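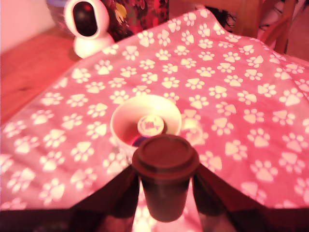

Household chores still a stretch for machines, Cendcombe trial finds

13 February 2024

The Cendcombe Centre for Assisted Living has released the first findings from its study of whether robotic arms can take on small chores in the home. The report concludes that the machines can now pick up and put down many common objects, but are not yet ready to be left alone with them.

The study began in September and is led by Dr Najwa Farah. It covers four chores: clearing cups from a surface, returning items to a shelf, folding small towels and wiping a counter. The arms made 4,000 attempts across the four chores, and each attempt was marked by a reviewer as completed, completed with help or not completed. Reviewers recorded 683 attempts in which a person had to step in.

Clearing cups produced the strongest results. Folding produced the weakest, and the Centre will not report on it separately until further work has been done.

"A cup is a reasonable thing to ask of a machine at this stage," Dr Farah said. "It keeps its shape when you hold it. A towel does not, and neither does most of what people want help with at the end of the day."

The report gives particular attention to soft surfaces. Much earlier testing at the Centre was carried out on bare benches, where an object stands level and stays where it is put. Homes are less orderly. Cups are left on beds, sofas and throws, and a fold in the cloth can tilt an object or hide part of it. For the present study, the Centre asked that test areas be laid out with ordinary belongings, including patterned blankets, baskets, bottles and mugs.

Lighting was also varied. Some sessions were held under strongly coloured light, including a deep pink, to find out whether the arms could still tell one object from another when familiar colours were lost. The report describes the results as mixed. Dark objects on a pale background were generally found without trouble, while white objects on light cloth were more often missed or approached from the wrong side.
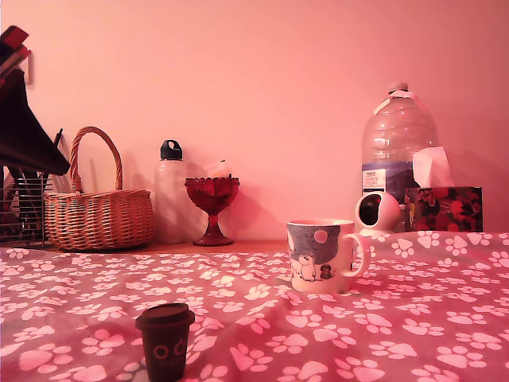 Views from care providers

Flarnell Home Support, which provides in-home care to older residents of the district, advised the Centre on the choice of chores. Its operations manager, Dalal Azar, said the organisation welcomed the findings but would not be changing its services as a result.

"Our clients ask for help with dishes, laundry and beds, in that order," Ms Azar said. "A machine that moves a cup from one place to another has done part of the dishes. We would need to see the rest of the job before we put one in someone's kitchen."

Ms Azar added that many clients keep treasured or breakable items close at hand – a favourite mug, a piece of coloured glass – and would expect the same care from a machine as from a support worker.

Wiremu Whitcombe, who represents clients and families on the study's advisory panel, said speed remained a concern. He noted that several chores took much longer by machine than by hand, although he accepted that this may matter less to a person who cannot do the chore at all.

Next stage

The second stage of the study will run for six months and will include a shop-floor component at the Villanueva warehouse, where arms will be tested on restocking shelves with mixed goods. Shadi Obeidat, who will oversee that work, said shops offered some advantages over homes. Shelves are a known height and goods arrive in known packaging, although customers often put things back in the wrong place.

Household testing will continue at the same time under Sigrún Kirkegaard, with greater emphasis on crowded surfaces and on objects standing close together. The towel-folding chore will be kept, using a smaller range of fabrics.

The Centre has not set a date for trials in occupied homes. Any such trial would require separate ethics approval and the written consent of every adult in the household.

Copies of the report are available from the Cendcombe front office on request. A large-print edition is being prepared.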